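Dronville Residents' Forum > House and Home > Bathroom shelf clutter, what do you all keep?

saltmarsh_kev
Posted 2021-01-13
We've had the bathroom done. £1,130, including a shelf I was told would be "for essentials". It currently holds a jar of sand from a beach neither of us can name, a wooden gull, and a sign telling me which way the sea is. The sea is 20 miles off and I have never needed it while brushing my teeth. Is there a respectable way to raise this at home?

Pattercake
No. Next question.

mrs_thiele_fan
What's wrong with a gull? We have two. I will admit the rope mirror was a mistake, it smells like a boat when the shower's been on.

grout_expectations
My rule is that if it can't be wiped, it goes. Sand can't be wiped. Driftwood can't be wiped. I once spent an evening getting talc out of a coral-shaped soap dish with a cocktail stick and I've been a different man since.

Cirilo Meléndez
Bit harsh. A bathroom with nothing in it looks like a clinic. I'd lose the sign and keep one decent thing with a bit of texture. A pale yellow starfish is my limit, knobbly all over, five arms, asks nothing of anyone.

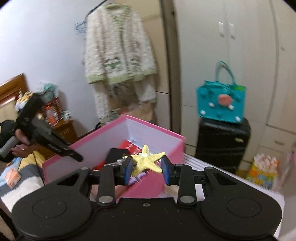 Reply 6, grout_expectations
Knobbly, he says, as if that's a selling point. Every one of those bumps is a home for dust. Come back in May and tell us how you're getting on with it.

Pattercake
I'm with Cirilo. You dust it. It takes less time than writing posts about cocktail sticks.

saltmarsh_kev
I floated the idea of losing the sign. I was asked whether I'd also like to lose the magazine rack, so talks have been suspended.

mrs_thiele_fan
Good for her. What's in the rack?

saltmarsh_kev
Caravan magazines. We don't have a caravan.

quaylodger
We rented a place in Mereo once that had anchors on the loo seat, the blind and the bin. It was 308 feet up a hill with a view of a builders' yard. The visitors' book was full of people saying how nautical it was. I think some of them meant it kindly.

grout_expectations
Anchors on the seat is where I'd have asked for my money back.

Cirilo Meléndez
For once we agree. Kev, swap the sign for the magazines. One goes, one goes. Then you've still got the gull to argue over at Easter.

saltmarsh_kev
Put to the house and accepted, on condition the sand stays. The sign has been moved to the landing, where it points at the airing cupboard.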